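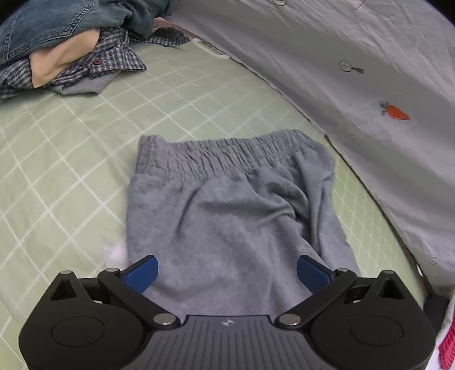 Segmenting folding demonstrations by gripper aperture alone gives poor boundaries. Fingers open and close for regrasps, small corrections and smoothing strokes, and each of those gets cut as if it were a new step. The method on this page adds a second signal, the garment outline in the wrist view, and places a boundary only where both signals agree. Gray knit shorts on a pale green sheet are a good first case: the waistband gives a clear top edge, and the other clothes are piled in the upper left corner, away from the outline. The white grid lines on the sheet also serve as a check on camera rotation.

## Before you start

You need synchronized video and aperture logs from the hand-held gripper. Resample both to the same rate. The scripts are in the Nuto repository under `segment/`.

## Steps

1. Mask the gripper. It stays fixed in the view, so one mask per device is enough.
2. Extract the garment outline:

 `nuto outline --session godbridge --mask grip.png`

3. Smooth the aperture signal with a median filter, window 9.
4. Mark candidate boundaries at each aperture minimum.
5. Keep a candidate only if the outline area changes before the next one. The default threshold is set in `config.yaml`; leave it alone on the first pass.
6. Review the result by hand and correct it in the label file.

## Results

On the Godbridge set (80 demonstrations), 67 were segmented with no manual correction. Aperture alone managed 43 on the same set.

Most failures were plaid shirts. The outline breaks up along the checks, and raising the smoothing window does not help. Farzana Hettiarachchi has a patch that uses depth for patterned fabric, on the `vimcombe` branch. It has not been merged.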